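フリースは畳まなくていい、という意見に反対する

冬物の整理について書くと、必ず「フリースは丸めてかごに入れておけばいい」という意見が来る。しわにならない素材だから畳む意味がない、という理屈である。私も何年かそうしていた。今は畳んでいる。その理由と、畳む場所についての考えを書いておく。

まず、しわの話から片づける。薄手のフリースなら、丸めておいても着れば気にならない。困るのは毛足の長いもの、いわゆるボアやシェルパと呼ばれる、羊のようにもこもこした生地のほうだ。こちらは折りじわがつかない代わりに、毛が寝る。かごの底で他の服に押されたまま五月から秋まで過ごすと、押された面だけ毛の向きが変わり、触ると硬い。手でほぐせばある程度は戻るが、袖の内側や脇の下はなかなか元に戻らない。私が持っているうちの一着は、左の脇腹にそういう跡が今も残っている。

次に、かさの話。丸めた上着は意外に場所を取る。うちの押し入れの引き出しは内寸の幅が52センチで、ボアの上着を丸めて入れると二着で動かなくなる。袖を背中側に折り、身頃を縦に二つ、裾から三つに畳むと、同じ引き出しに三着入って、まだ手袋を置く余裕がある。圧縮袋を使えばもっと入るのは知っている。しかし圧縮袋は毛を寝かせるという点では最悪で、ボアには使わないことにしている。

ここまでは、たいていの人に同意してもらえる。意見が分かれるのは畳む場所である。

私は机で畳む。食卓でも作業机でもいいが、平らで、硬くて、できれば白っぽい台の上がいい。床やベッドの上で畳む人が多いのは分かっている。広いし、座ったままできる。けれども柔らかいところで畳むと、生地の下に空気が入ったまま折ることになり、引き出しに入れる段階で形が崩れる。特に毛足の長い生地は滑りにくいので、布団の上では毛布に引っかかって袖がまっすぐ伸びない。硬い台なら、手のひらで一度なでれば袖が伸びる。

白い台をすすめるのは、濃い色の服の状態がよく見えるからだ。濃いグレーのボアを白い天板に広げると、縁がくっきり出る。毛のかたまり具合も、黒いリブの袖口の傷みも、暗い色の布団の上で見るよりずっと分かりやすい。
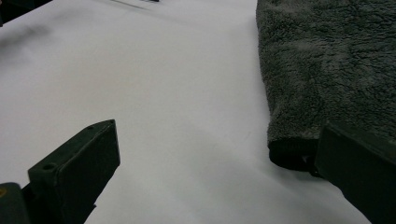
机で畳むという話には、読者のNeusa Falcãoさんから反論が届いた。食卓は食事をする場所であり、外で着た上着を広げるのは気持ちが悪い、畳むたびに台を拭くのでは手間が二倍になる、ボアは特に繊維くずが落ちるので子どものいる家には向かない、とのことだった。

もっともな意見だと思う。繊維くずについては、そのとおりと認めるしかない。ボアの上着を机で畳めば細かい毛が落ちる。白い台なら落ちた毛が見えるので拭き残しは少ないが、拭く手間がなくなるわけではない。ただ、私が机で畳むのは洗濯して完全に乾かしたあとの上着だけで、外から帰って脱いだものを載せることはしない。脱いだ上着はハンガーにかけ、次の日も着る。畳むのは洗ったとき、つまりひと冬に数回である。その回数なら、畳んだあとに固く絞った布巾で一度拭くことを面倒だとは思わない。

食卓がどうしても嫌なら、洗面所の棚板でも、アイロン台でも構わない。アイロン台は幅が足りないので身頃がはみ出すが、袖を伸ばす用途には十分だ。私が避けてほしいのは柔らかい場所であって、食卓にこだわっているわけではない。

袖口のことも書いておきたい。上着の寿命は、身頃より先に袖口で決まることが多い。リブ編みの袖口は、伸びるか、毛玉ができるか、縫い目がほつれるかのどれかで傷んでいく。畳むときに袖口を引っ張って形を整える人がいるが、これはやめたほうがいい。リブの戻る力を自分で使い切っているようなものだ。袖は肩側から手でなでて伸ばし、袖口は自然に縮んだままにしておく。折り目が袖口にかからないようにするのも大事で、袖を背中側に折ったとき、リブの部分が折り線より内側に収まるように角度を少し変える。慣れれば一着2分もかからない。

ついでに、袖口の内側を見る習慣をつけるといい。ボアの毛とリブの境目には、思いのほかいろいろなものが挟まる。うちで出てきたのは、クリーニングのタグを留めていた針、レシートの切れ端、小さなボタンなどだ。洗濯機を通ってもまだ残っている。そのまま引き出しにしまえば、隣の服を引っかける。

Cường Doãnという人からは、畳むより吊るすほうが毛のためにはいいのでは、という短い便りももらった。クローゼットに余裕のある家ならそのとおりで、吊るせるなら吊るせばいいと思う。ただし肩の細いハンガーは使わないこと。重い上着を夏のあいだ吊るしておくと、肩に出っ張りができる。うちでは吊るせる長さが限られていて、コートと喪服を入れたらもう終わりなので、ボアは畳む側に回っている。

収納用品を買い足す必要があるかとも聞かれる。私は一度だけ、Wotineの仕切りケースを1785円で買った。悪い品ではないが、深さが19センチしかなく、ボアの上着を入れると蓋が浮く。結局、今は帽子とマフラーを入れている。上着のほうは前からある引き出しに戻した。ケースを買うなら、畳んだ上着の厚みを先に測ってからにするのがいい。毛足の長いものは、店で見るケースの写真に写っているような薄さには決してならない。

もうひとつ、畳む時期についても意見がある。衣替えの日を決めて一気にやる人が多いが、私はボアだけ別にしている。乾くのに時間がかかるからだ。表面が乾いていても、毛の根元や袖口のリブの重なったところに湿り気が残っていることがある。乾いたと思ってから、さらに一晩干しておく。それから机に広げ、袖口を指でつまんで冷たく感じなければ畳む。急いでしまった年に、引き出し全体がうっすら臭くなって、三着とも洗い直したことがある。

防虫剤は、化学繊維だけの上着なら入れていない。ウールの混じったものと同じ引き出しに入れる場合だけ、紙で包んだものを上に置く。引き出しの一番上には毎年いちばん早く着る一着を置き、袖口が手前に来る向きにしている。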